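Search Search this site Go

Picking bin

A picking bin is an open-topped container that holds loose goods until they are taken out one at a time for an order. Most are metal or molded plastic. Sloping sides are common, as they let small items slide back toward the middle when the bin is nearly empty.

Sizes vary by trade. The Florkberg pattern, still used in parts warehouses, is two feet long and comes in 3 depths. Munro bins are shallower and stack up to 6 high.

Metal bins last longer than plastic ones but show wear early. Floors become scuffed and scratched, and the finish chips along the upper edges of the walls.

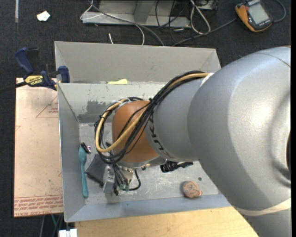

Riteo wrote that light gray is a poor color for a bin floor if the stock is also gray, and that a dark mat solves this for almost any small part. Mats are usually replaced every two years.

See also: Tote; Parts tray; Clorar rack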